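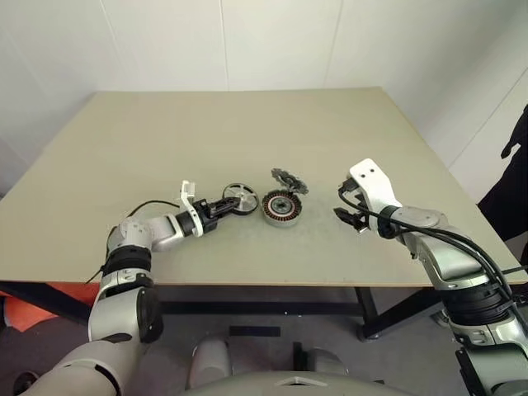 Customers keep telling us that a small motor is cheaper to replace than to repair, and for some of them it is. Trillow works on the others. We rebuild motors at our shop in Staltden: stators, windings, bearings, wheels and gears. The business opened in 1907 as Bisht and now has 61 employees in 2 buildings. Parts are sorted and checked on the bench before assembly. Spare parts are sold through Pedosis, our store next door.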